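Kukside workshop night, 7 October 2025
Speaker notes, T. Heitmann

Open with the promise. Since June we've been told our laundry folder is "nearly there". Pause. Ask who in the room still folds their own laundry. Wait for hands.

Say what the build is. Two arms on a bench, bought used, plus a policy trained on people doing the folding by hand with grippers. Software is Flirari, the mounts are Rhona Sutherland's design. She's here, so be fair about the mounts. They're good mounts.

Then the demonstrations. Slow down on this bit, people assume the robot works it out for itself. Somebody has to stand at a table and fold. 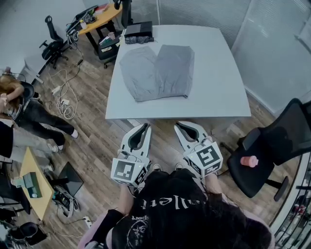

Trackpants on the white table, a gripper in each hand.

Numbers. We logged 143 demos and kept 131. Mention that I did the sorting myself and I'm not sure I'd throw out the same ones twice. On the arms, with clothes it had seen before, 76 per cent of folds passed. Passed means Rhona and I both shrugged and said okay. Don't let that figure travel without the definition!

New clothes: no figure yet. Say so plainly and move on.

Cost. 745 dollars on printed parts and fasteners, arms not included. Somebody will ask about the arms. Tell them after.

Next, the stuff the Orkbridge writeup skips over. Same room, same table, same few garments. A policy can learn your furniture. Cheung mats were suggested as a way to vary the surface and I'd like to see that tried before anyone adds another motor.
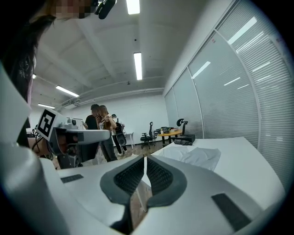

Background changes are the other half of it. A wrist camera takes in a lot more than cloth - people, chairs, blinds, ceiling lights - and I can't tell you which of those the policy leans on. Rhona reckons none. I want a test with the table turned around and the lights half off.

If time's short, skip calibration.

Questions I expect: is it faster than a person (no), can it do fitted sheets (no), would I build it again. Probably, with a smaller claim on the poster.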